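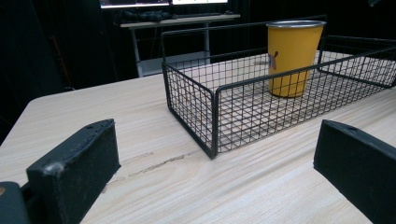 winley-cup-basket — data card

Yellow cup, black wire basket, light wood table. Cup goes in the basket or comes out, then reset. 384 clips, April batch.

Objects
Cup: metal, mustard yellow outside, silver rim, small reddish logo.
Basket: wire mesh, raised handle.

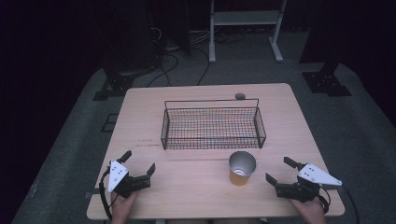

Layout
Basket stays on the table the whole time. Cup upright at start and end — tipped ones got thrown out. 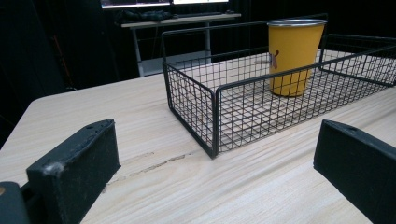 Crack in the tabletop is old, dont use it as a marker. Labels are cup_in and cup_out, 2 classes only.
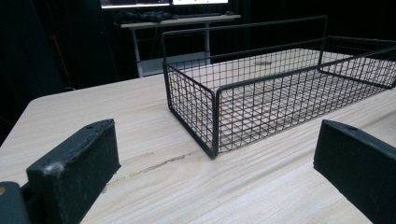

Known issues
3 clips have swapped labels, fix comming. Questions to Erick Mollel.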